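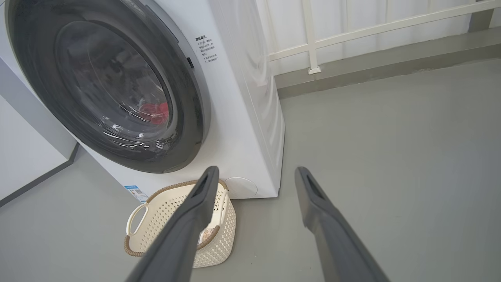

Zanetti Funeral Home - Questions Families Ask Us

We have gathered the questions we hear most often, whether over the phone or across the desk in the front office. If yours is missing, please call. Someone picks up day and night, and no question is too small or too strange, I promise you.

Someone has just died at home. Who do I call first?

If your loved one was under hospice care, call the hospice nurse, who will come out and take care of the official part. If the death was unexpected, call 911. After that, call us whenever you feel ready. You don't have to hurry. Plenty of families like to sit together for an hour or two first, and we think that's a lovely thing to do.

What should I bring to the first meeting?

Their Social Security number, full legal name, date and place of birth, and their parents' names (including mother's maiden name, which always sends somebody off to phone an aunt). If they served in the military, bring the discharge papers too. You can bring clothing the same day or drop it off later. Please do include underthings and socks. Shoes are up to you.

Do you write the obituary, or do we?

Either one! Assunta Cocco in our office has been helping families with these for years, and she is glad to start from a page of scribbled notes or tidy up something you have already written. Do check the spelling of every grandchild's name before it goes out. We send you a proof and wait for your okay.

How much does an obituary cost?

A notice of up to 200 words on our own website is included with any service. Newspapers set their own prices, usually by the line, and a photo is often extra. We will get you the exact price before anything is placed. Many families run a short notice in the paper and put the longer life story online, where you can go up to 600 words with us at no charge.

How many people does the chapel hold?

The main chapel seats 181, and the smaller Grudska Room seats 37. If you aren't sure which one you need, talk to Nazareno Valentini, who looks after the chapels and has a very good feel for these things. We can open the side doors if more people come than you thought.

Can we have our own music, or a slideshow?

Yes, of course. Please get files to us by noon on the day before, so we can run them through once and make sure the sound is right. Hymns, polka, country - we have played it all.

Should children come to the visitation?

Most of the time, if they want to, yes. Tell them ahead of time what they will see, in plain words, and let them change their minds at the door. The family lounge has a couch, juice and crayons.

How many death certificates should I order?

It depends on how many banks, insurance policies and titles are involved. Kartini Manurung will go down the list with you and help you settle on a number. You can always order more later, though it does take a little longer.

Can I plan my own service ahead of time?

You can, and you don't have to pay anything to put your wishes on file. Come by for coffee and we'll write it all down.

Page last updated 4 Sep 2022.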